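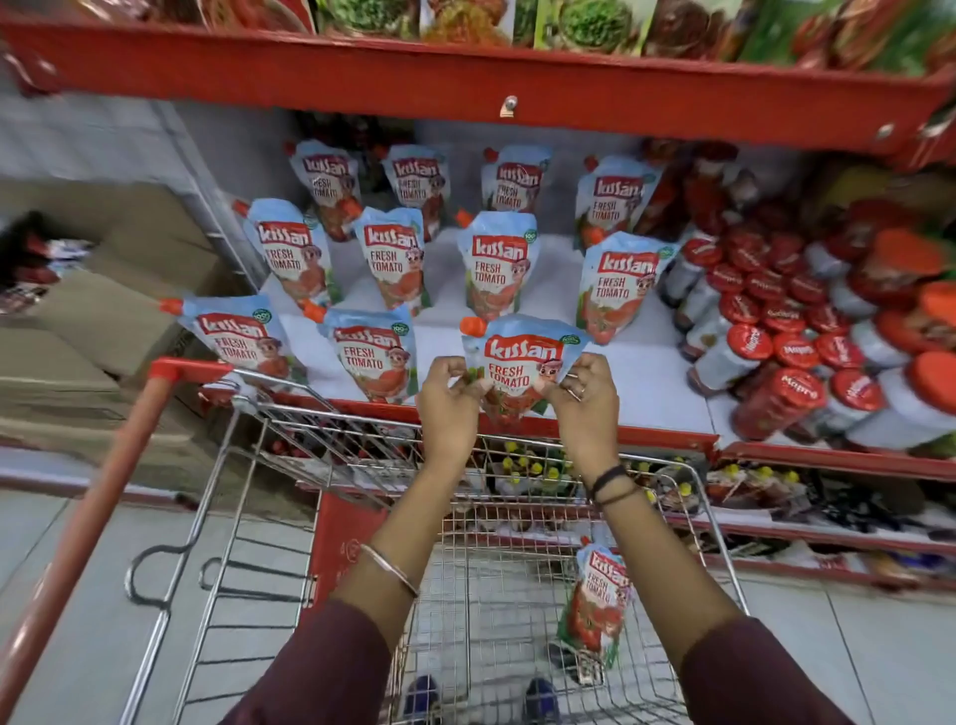
Three thousand clips of ketchup, said the voice from the next desk, and the robot still thinks the cap is the handle.

I said it was 2,996. I had thrown out four because the annotator had labelled them "soup".

The method, as Skasik described it to its backers in December, was simple. People in shops would pick things up and put them down, the model would watch, and in time it would learn to restock a shelf by itself. My part was to mark the moment when each hand let go.
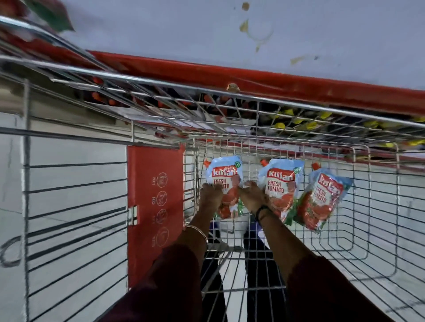
By the second week I had opinions about letting go. Some hands did it all at once. Others hung around a pouch like a parent at the kindergarten gate. The model, which we called Melau, favoured the second kind. In the test aisle at Femgate it stood a pouch up, let go, thought better of it and took hold again, 200 times, until the battery went.

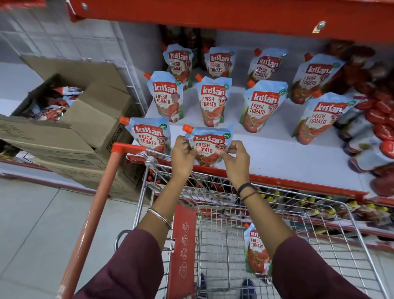
Pouch work, both hands, before labelling.

I put this in the report as "grasp persistence". Sleiman, who were paying, liked the colour of the graph and asked if persistence could go higher. 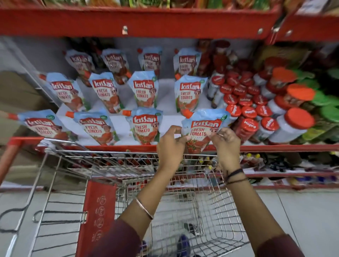 When did the model learn to let go?

After we cut the training set to 1,000 clips, all of them from people who seemed to be in a hurry.

Now it drops everything. I'm writing that up as "release confidence", and the next desk has asked to be moved.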